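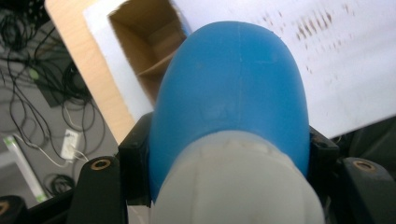 Soledad Echeverría reckons I should have given up on the choir after the first term, and she told me so in the car park, nicely. Too far to drive, too many songs in languages I can't say. She's probably right. Went back anyway.

Quick update then, becuase I've got bread in the oven. We did the Lekcombe hall show in April. 21 of us on a stage made for a lot less, 200 chairs out and most of them filled, which I did not expect. The altos came in early on the second song. I was one of the altos.

Ho-yin Shih kept conducting like it was meant to be that way. Bless him. Nobody in my row looked at each other till the interval.

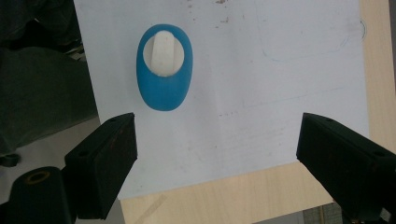
Blue and white, on paper.

Anyway - new songs. Four of them, all by memory, no folders allowed. I've been singing the low part while I hang out the washing and the neighbour's dog has started leaving the yard. Recording on my phone helps a bit. Hate the sound of my own voice but you do hear where you go flat. Mostly the long notes, end of the line, when I've run out of puff.

Verkthorpe is next, a proper theatre with a colour scheme like an old lolly shop. Have to find black trousers that still fit. Practise is at seven now, not half past, so if you're coming with me be out the front early. Oven's beeping.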